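Chapter 6
Good Practice Around Hand-Held and Mounted Grippers

By the time you reach this chapter you have probably picked up a gripper, squeezed it a few times, and felt rather pleased with yourself. Good! I remember the feeling well. What we have put off until now is the duller and more useful business of rules: who writes them, who keeps them, and what happens to your results when they slip.

In the teaching lab at Vitley, Saranya Kaimal and I started with a single sheet of paper taped inside a cupboard door. It told people to check the finger pads before every session, to pick off stray fibers, and to keep sleeves and cables clear of the fingers while they close. Later it grew into the Medwood sheet, which you will find at the end of the chapter -- and which students still manage to lose.

Pads deserve more patience than they usually get. Ours are inspected after every 90 grasps and logged by hand, and a set is retired at 3000 whether or not it looks tired. A bit of thread on a pad can change how a smooth box sits between the fingers, and that small change then travels quietly into everything you record.

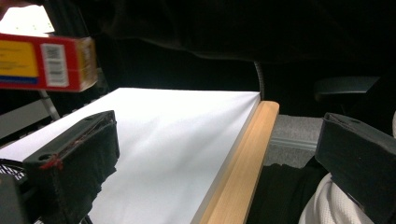
Sumathi Nadar objected, when she read a draft of these pages, that a fixed count is a poor rule for a lab where one group lifts cardboard all day and another lifts glass, and that she would sooner see wear measured than grasps tallied. I think she has a point, and section 6.4 takes it up at some length.

Before reading on, find the inspection log for whichever gripper you use and look at its last few entries. Note who signed them, and whether you could repeat their check from what they wrote.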